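# The Long Life of the Office Candy Drawer

When Juraj Bartoš retired from the Clirnbridge water office in March, his coworkers gave him a card, a sheet cake and a framed map of the sewer district. Then they got down to the business that had been on everyone's mind since he gave notice, and asked who was getting the drawer.

The drawer was the bottom left one in a steel desk, and for most of Bartoš's career it held candy. He never advertised it. New hires were told about it in low voices, usually after they had survived their first meeting. You could take something if you were having a bad day, and you were expected to look as if you were having one.

"People would come in and sort of sigh," Bartoš told me, over a kitchen table with a dish of butterscotch on it. "I had a man who sighed four times a day. He was fine. He had a boat."

I have spent a good part of the summer asking people about the candy they keep at work, and I can report that they would sooner discuss their salaries. Who pays for it is a sore subject. So is who takes it, and how much, and whether fruit chews count. At Grondau, a company that makes hinges and seems to employ nothing but strong personalities, a dispute over black licorice went all the way to a manager, who ruled that licorice could stay but had to be kept in its own jar with a lid. The lid is still on. I am told the jar is full.

Workplace candy has an unwritten law, and most of it concerns the last piece. At one insurance office I visited, a single peppermint had been sitting in a glass bowl for so long that the wrapper had faded. Taking it would mean filling the bowl. Everyone in the building had done the math.

Thoa Triệu knows this law better than most. She spent 17 years at the front desk of a dental practice, where the candy was sugar-free and the bowl was always full, and then moved to the billing department of a furniture importer, where the candy was real. She gained a reputation for fairness and also, she says, a crown on a back molar.

"At the dentist's, you learn that people will take a thing they don't want if it's in a bowl," she said. "At the second place I learned they'll take a thing they do want and then tell you they shouldn't. Every time. I had to hear about everybody's diet."

She solved this by moving the bowl to a spot behind her, next to the printer, where people could rob it without conversation. Traffic doubled. Her mornings were quiet. She recommends the method to anyone who likes giving but doesn't care for company.

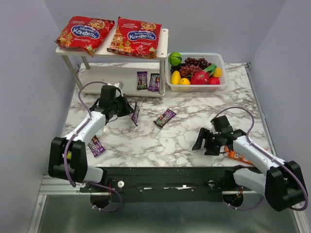 **The Features Desk**

Buying the stuff is its own branch of knowledge. The big bags look like a bargain until you have to put them somewhere, and an office shelf is never as deep as the person who bought it believed. Decanting is the accepted answer, though it divides people. A bag on a shelf says help yourself. A jar says help yourself to one.

Tài Ngô, who runs the supply room at a map publisher called Marchetti, is a bag man. He buys in bulk every month and kept a ledger for a year, mostly to settle an argument with his brother-in-law. By his count the staff of 37 went through 1,918 pieces. He had guessed 200. His brother-in-law had guessed higher and has been hard to live with.

The ledger also showed that caramels go first, then anything with peanuts, and that the little rolls of chalky discs are eaten only in the week before the next delivery. Ngô stopped buying the discs. Two people complained. Neither of them, according to the ledger, had ever had one.

"They liked knowing they were there," he said, and shrugged like a man who has read a lot of complaints.

There have been attempts to improve on all this. A few years ago Trendudau, a firm that sells snack plans to offices, talked one of my own former employers into replacing the candy dish with a tiered rack of roasted chickpeas. The chickpeas came in four flavors, of which three were smoke. For a month we ate them with great public interest. Then a bag of toffee turned up in the filing cabinet under T, and the rack became a place to keep mail.

I asked Bình Ông, who trains new managers, whether she has any advice on the subject. She does, and it is short. Don't make a policy. She once watched a department head send out a two-page memo on shared treats, with a section on allergens that was useful and a section on "portion awareness" that was not. By lunch someone had taped it above the bowl and circled the word "awareness" in red. The department head now works in another state.

As for the drawer at Clirnbridge, it went to Thư Mạch, the youngest person in the office and by all accounts the only one who never sighed to get anything out of it. She just asked. Bartoš handed over the key, which he admits has never locked anything, along with a half bag of root beer barrels and the name of a store that gives a discount if you buy by the case.

She has made one change so far. There is gum.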